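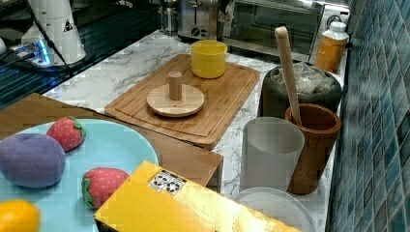 Re: [Radebe-kitchen] Cutting board on marble pattern counter

On 2021-08-14, Felista Ondieki wrote:
> I want to leave my bamboo board on the counter all the time,
> next to the toaster. Does it harm the surface? And is the
> groove supposed to be on top or under?

Dear Felista,

I keep a large bamboo board in the same way, also on a white counter with gray veins, and I have no marks after two winters. Please lift it every evening and wipe under it, also the corners. The groove goes on top, it catches the juice from tomatoes and meat.

I would not push the board too near to the toaster oven. Mine became a little bent on the side which was close to it. For oil I use the one from Grilari, one thin layer in October and one in spring. Let it stay overnight before you put cups or anything else on it.

If you still look for a paper towel stand, there was a good answer in message 2931 of the archive.

With kind regards from Brirberg,
Plorura list member 114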